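Herura opens its garment folding and sorting room in Curwood

CURWOOD, Mar 21, 2022 – Herura, the clothing reuse company, is pleased to announce that its new folding and sorting room in Curwood is open for work. In this room the donated garments are checked, folded and packed for the shops in Marnik and Tavares.

The room has 26 large folding tables. In the first weeks, 1373 garments were prepared here, and 381 of them were children's clothes. Each piece is laid flat, the sleeves are brought in, and the label is kept at the top so that the shop staff can find the size fast. 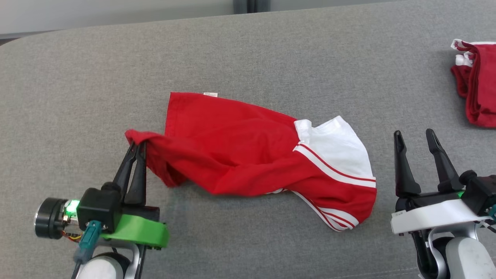
What happens to clothes that are too worn to sell? They are put in a separate bin and sent to a textile recycler, who makes cleaning cloths and filling material from them.

Herura has also prepared a short folding guide for the shops. It explains the 2 folds which the company uses for tops – one for shelves and one for boxes – and it will be sent together with the first spring delivery in May.

Clean clothing can be brought to the side entrance in Curwood during opening hours. Please close the bags well and do not include shoes.

Press contact: Herura press office, Curwood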